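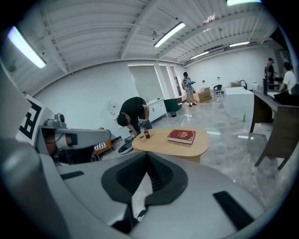 The Plodemlow forum had one comment that almost stopped me from buying: that the handle becomes heavy after 20 minutes and the manual is poor. I bought the Plodemlow hand-held gripper all the same, from the Lutstead shop, and have used it for 5 weeks.

The weight is true. My wrist was tired the first days, and now I change hands between tasks. The manual has 32 pages, and I needed only the chapter on calibration.
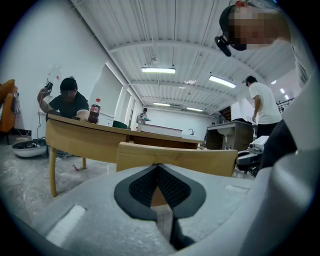

The fingers close smoothly and the trigger has a good feeling. We have 3404 recordings now, most of them with bottles and other small things on a table. Export to Jukgate works, but it is slow with long files. I would like a softer grip and a longer cable. Four stars from me.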